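Kiln room and glaze area, Grunness studio
October walk-through, comments added by the checker

- [x] **Kiln lid and hinge.** Closes flush. The sheet says "inspected monthly", but the last three entries are in the same pen and look like one sitting.
- [ ] **Vent fan.** Runs. Whether it moves any air is another matter; a strip of tissue at the intake barely lifted. Fail until Rarura sends somebody with a meter.
- [x] **Clearance around kiln 2.** Fine on Monday. There was a stack of bisque boxes there last time, so I'd like to see it on a firing day.
- [ ] **Firing log.** Kiln 2 is down as 3149 on the asset list and has no number on the kiln itself. Label it.
- [ ] **Dust masks.** Box of 20 on the shelf, unopened. People are mixing dry glaze every week. Draw your own conclusions.
- [x] **Wet cleaning only.** Mop and sponges present. Dry broom also present, behind the door. Remove it.
- [ ] **Glaze labels.** Skistero clear is labeled and dated. The oxide tubs have masking tape with initials. "CU/MN?" with a question mark isn't a label.
- [ ] **Food-safe claims.** The shop card says all Leckie glazes are food safe. I asked for the leach test and was shown the catalog. Take the card down.
- [x] **Water bucket and sink trap.** Trap emptied, supposedly at 400 firings. I can't tell from the log.

Recheck the open items before the next glaze firing. 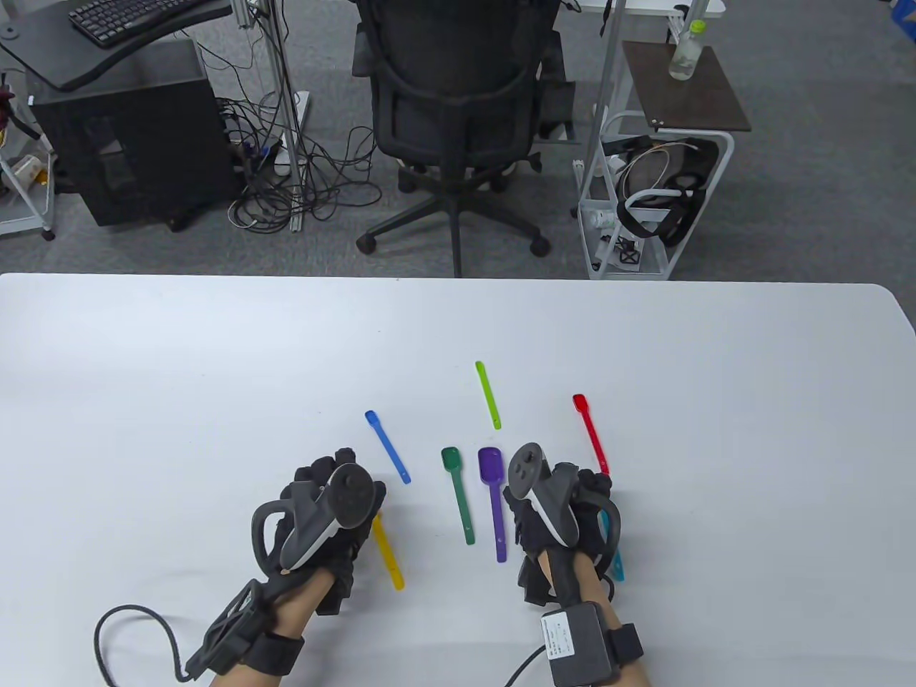
*Plastic spoons in assorted colors, white table.*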